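Litico Help Desk
Ticket: Transit and border agreements showing "In force" before ratification
Product: Litico treaty tracker, hosted edition
Customer: Sternwood, regional affairs desk
Opened by: Žofie Kováčik
Assigned to: Libor Sýkora
Status: Resolved
Priority: High

Žofie Kováčik, 8:40 am

Hi all! First, the new map view is wonderful, and our whole desk has been playing with it since the January update. I do have a strange one for you though.

We keep a collection in Litico called Transit and Border. It holds 435 bilateral agreements: rail corridors, shared customs posts, river crossings, police pursuit rights, that kind of thing. After last night's import, a bunch of agreements that have only been signed are marked "In force." If I filter by status I get 104 that look wrong to me. One of them is a joint patrol agreement that the upper house in one of the two countries hasn't even put on its calendar, and the opposition there is fighting it tooth and nail. If we publish a briefing that says it's already binding, we will hear about it from both foreign ministries before lunch.

What I've tried so far: reloaded the page, logged out and in, cleared the browser cache, opened the same collection on a colleague's laptop. Same result everywhere. The export to spreadsheet has the wrong status too, so I don't think it's the screen.

We have a briefing going out at 4 pm, so anything you can tell me before then would be great!

Libor Sýkora, 9:05 am

Good morning Žofie, and thank you for such a clear report. You've already ruled out half of my list! If the export is wrong as well, the value is stored wrong, and we can stop looking at the browser.

Could you send me three things?

The name of the source file for last night's import.
Two or three agreements where you're certain of the real status.
Whether anyone changed the field mapping for that collection recently (Settings, then Sources, then Mapping history).

In the meantime please switch off the scheduled import for Transit and Border so it doesn't run again at noon. Your other collections can stay as they are.

Žofie Kováčik, 9:22 am

Scheduled import is off. The source is the weekly gazette file we get from Brabec, who compile notices from the official gazettes and send us one table. File name is transit_border_weekly.

Three I'd bet my desk on:

Joint patrols, signed in the fall, no vote yet in either parliament. Litico says In force.
Geltley rail corridor protocol, ratified by one side only. Litico says In force.
Customs post agreement for the Geltley road bridge, both ratifications deposited, really is in force. Litico says In force, so that one's fine.

Mapping history shows no change by anyone here. There is one line I don't recognize that says "column matched automatically."

Libor Sýkora, 9:50 am

That last line is a gift! I've pulled the import log and I can see what happened.

The Brabec table used to have one date column called "effective." In the latest file there are two: "effective (provisional)" and "effective (final)." Our importer couldn't find the old name, went looking for the nearest match, and picked the provisional one. Any agreement with a date in that column was then treated as having entered into force.

For your joint patrol agreement, the column holds the date from which the two governments agreed to apply the technical annex provisionally (radio channels, contact points, and so on). It's a real date and it's printed in the gazette, and it tells you nothing about ratification.

I'm testing a corrected mapping on a copy of your collection now.

Žofie Kováčik, 10:03 am

Oh, that makes so much sense. Provisional application is one of my favorite corners of this whole subject, because governments use it in such different ways. Some apply a full agreement for years while a parliament drags its feet, others only let it cover a phone list. I would love to have both dates visible side by side if there's any way to do that. Our readers ask for it all the time!

Libor Sýkora, 11:15 am

First test run failed. Writing it down here for whoever picks up a similar ticket later.

Step 1. Mapped "effective (final)" to Entry into force. Saved without errors.
Step 2. Mapped "effective (provisional)" to Provisional application. That field exists in Litico but is hidden by default. Turned it on under Collection, then Fields.
Step 3. Started a full re-import on the copy. It stopped after 60 seconds with "request timed out." The records before that point were corrected and the rest were untouched.
Step 4. Checked the batch size. It was set to 300, which is too much when every record has to rebuild its status history as well. Lowered it and started again.

Second run is going now and moving along nicely.

Libor Sýkora, 11:48 am

Second run finished with no errors. On the copy:

Joint patrols: Signed, provisionally applied in part.
Geltley rail corridor protocol: Signed, one ratification.
Geltley road bridge customs post: In force.

All three match what you told me. Can you look through the copy yourself before I touch the live collection? It's in your sidebar as Transit and Border (test). I'd especially like your eyes on older agreements that were replaced by newer ones, because those carry two sets of dates.

Žofie Kováčik, 12:35 pm

This is fantastic. I went through every one of the 104 against our paper files, with a sandwich in one hand, and they're all right now. Seeing the provisional date next to the final one already showed me something I'd missed: two river crossing agreements we'd filed as dormant have been applied provisionally this whole time. There's a story in that and I'm going to write it!

One small problem. A replaced agreement from the rail set (the old Geltley freight protocol) shows as In force, and so does the one that replaced it. It should say Terminated.

Libor Sýkora, 12:58 pm

Good catch, and a separate cause. The termination notice for that protocol was linked to the new text by mistake, so the old one never got its end date. I've moved the link on the copy and it now reads Terminated. I ran a search for any other agreement where the old and new texts are both active and found none.

Are you happy for me to run it on the live collection?

Žofie Kováčik, 1:01 pm

Yes please, go ahead!

Libor Sýkora, 1:40 pm

Done. Live collection is corrected, both date fields are visible, and automatic column matching is switched off for the Brabec source. If they rename a column again, the import will pause and send you an email asking which field it belongs to. You can switch the scheduled import back on whenever you like.

One more note for the log: briefings saved as drafts keep the status they had when the draft was created. Open each draft and choose Refresh facts before publishing.

Žofie Kováčik, 2:10 pm

Refreshed and checked. The patrol paragraph now says what it should, and we're going to make 4 pm with time to spare. I've written to Brabec as well to ask for a heads-up when they change the table, and they were very nice about it.

Thank you so much, Libor. I've learned more about our own data today than in the past year, and I'm already planning how to use the provisional field for the water-sharing collection next.

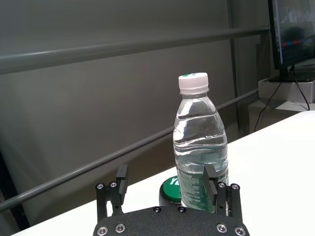 For water-sharing I'd start with a test copy again, same as this morning, and keep the batch size low from the beginning. Open a new ticket when you're ready and put my name on it, I'd really enjoy seeing how that one comes out! Closing this one as resolved.

Libor Sýkora, 2:25 pm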